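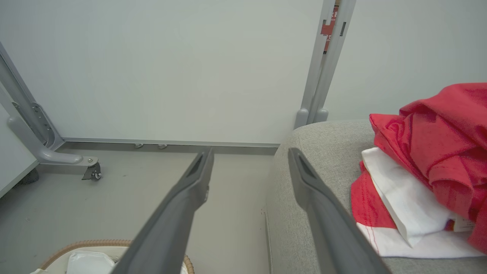 Skotesico started with laundry. Other people's, mostly. Aileen Tan was folding for 2 families on her street, Dexter Layug had a van, and that was the whole company for the first winter. We still do the same job — we come to the house, deal with the clothes that never made it back to the drawer, and go. Everybody has the spot. A chair, the end of the bed, very often the sofa, with something red and crumpled thrown on top and a white cloth folded underneath from when somebody still had good intentions. We like a sofa pile. Light gray upholstery especially, you can see what you missed.

What we do: sort, fold, hang, put away. Small mending if it's a button or a hem. We read the tags before anything goes near a wash, and reds go on their own, always. No dry cleaning. No ironing of pleats, sorry, we tried it and Dexter has asked not to again.

Who we are: 8 of us now. Aileen runs the schedule and trains new folders. Dexter does pickups and the van. Precious Agbayani is on the phones most mornings and knows more about stain removal then the rest of us put together. Jerome Mercado and Suleiman Akinola handle the bigger homes, plus linens for Pascual, the guest house up the hill (sheets, towels, 37 sets a week in high season).

How a visit goes — you show us where the pile is and where things live. Drawers, hooks, whatever system you have. If there isn't one we'll suggest something, no pressure. Most visits run 2 hours. You don't have to tidy first. Please don't tidy first.

Where: Trarnen and the streets down to the river. We added the east side in April and it filled up quick, so there's a short wait for new homes over there.

Booking by phone or the form on the contact page. Leave the gate code if theres one. Pets fine, just tell us, cats love a warm stack of towels and we'd like to plan for it.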